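Ondarero kit review - progress note, October
To: Morag Niven
From: Pierina Valentini

Short one this month, sorry, writing between runs.

Where we are. Palumbo license came through, installed on both machines. The Ondarero kit (sim package plus the arm controller) is up and talking to our Jeler planner. Took longer than I wanted - two version clashes, one of them ours.

Runs so far: 1,989 logged in simulation out of the batch you signed off. 600 of those are the kitchen counter set, rest are shelf and drawer. Of the 600, 573 finished without the software falling over. That's finished, not succeeded. Success scoring is still being checked by hand, so please dont quote it upstairs yet.

Good: setup of a new counter layout is quick now. Support answers the same day. Lighting and shadows are better than the old package by a long way.

Not good: manual is thin. Stacked items are a pain, anything lying half on a plate gives us odd contact readings and the planner hesitates. Low contrast is the other one, gray dish on gray stone gets missed more than it should. Raised both with the vendor, ticket open.
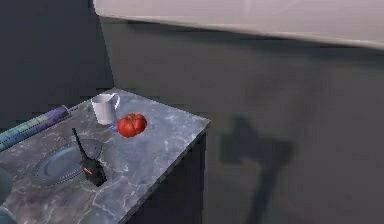 Money: on budget apart from the extra seat for Irngate, which I'd like to move from the travel line. Need a yes from you on that before the renewal quote lapses.

Next: finish scoring, rerun teh drawer set with the patched controller, then draft the buy / don't buy section. Leaning buy, with the support tier - but want to see the contact fix first.

Pierina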